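Working notes on the shelf and hook-wall listing, kept next to the data so they travel with it. If you only want the columns, skip to "Fields."

# plurndale-stock-notes

A plain-text record of how small packaged goods are stored and hung in the Plurndale storeroom: what sits on racks, what hangs on boards, what gets boxed. It was started to settle an argument over whether hanging bottles is a better use of space than standing them on a shelf. It has not settled it. I have my doubts that it can.

Maintainer: Anas Chidiac
Last revised: January 28, 2019

## What's in it

- `items.csv` - one row per stocked item, 2,000 rows
- `positions.csv` - where each item was kept when it was written down
- `moves.csv` - items that changed place, 71 rows
- `notes/` - free text, uneven quality, some of it mine

The rows came from two places. The older ones were copied out of the Mernitz stock book, which was kept by hand and uses its own names for everything. The rest were typed in on the floor. If a row has `src=M`, treat the position as a rumor until you have checked it.

## Kinds of storage

The listing knows four kinds. People keep asking for more, and so far I have not seen a request that would change an answer anyone got out of the file.

1. **Rack.** Open metal shelving, the blue square-tube frames. Good for cartons and anything with a flat bottom. The stock book claims racks are "fully accessible from both sides," a claim I would not repeat to anyone who has to reach the back row.

2. **Board.** A backing board with goods hanging from it. Bottles with a hanger or a long neck go on these. The case for boards is that you can see what you have. The case against is that hanging goods overlap, and a label you can read on the front bottle tells you little about the one behind it. I have seen "one look is enough" written in the notes more than once, and I don't believe it.

The orange bottles on the green board are a fair test. Their labels share a blue pattern, and the farther back you go the less of the label shows. Anyone filling in `label_seen` from the aisle should put `part` for a bottle like the third one, whatever they think they know about the row.

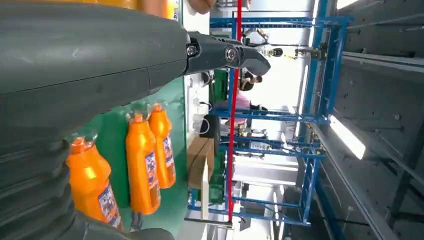 3. **Box.** Cardboard, any size. A box counts as one position no matter what is inside. This makes the position totals look tidier than the room does.

4. **Loose.** Cables, hangers without goods, odd parts. The Zestora method says to leave loose things out of a stock listing altogether. We tried that in January and the same cables kept coming back as questions, so they are in.

## Fields

| Field | Meaning |
|---|---|
| `item_id` | Number, never reused |
| `kind` | rack, board, box, loose |
| `color` | Main color of the item, in plain words |
| `label_seen` | full, part, none |
| `depth` | front, middle, back |
| `src` | M for the stock book, F for the floor |

`color` is the color of the goods, not of whatever they hang on. This was muddled in nearly 100 rows, most of them board items, and I am not convinced all of them were caught. "Orange" covers everything from pumpkin to traffic cone. If you need finer shades you need a different file.

## Known problems

- `depth` depends on where you stand. Two people on opposite sides of a rack will write opposite answers and both be right.
- Item names from the stock book don't match the ones typed in on the floor. Matching them by `color` alone is a bad idea and has been tried.
- The Buenaventura copy has 3,000 rows. The extra ones are duplicates with new numbers. Don't merge it.
- There is no field for how full a bottle is. Please stop putting it in `color`.

## Using it

Fine for checking layouts, counting kinds of storage, or practicing spreadsheet cleanup. Not fine for ordering stock. I would also be wary of any chart that shows boards beating racks, or the other way around, until somebody can say what "beating" was measured in.

Corrections go to Anas as a plain list of `item_id` and the new value. Send the reason too if it is a change to `depth`, and say which side you were standing on.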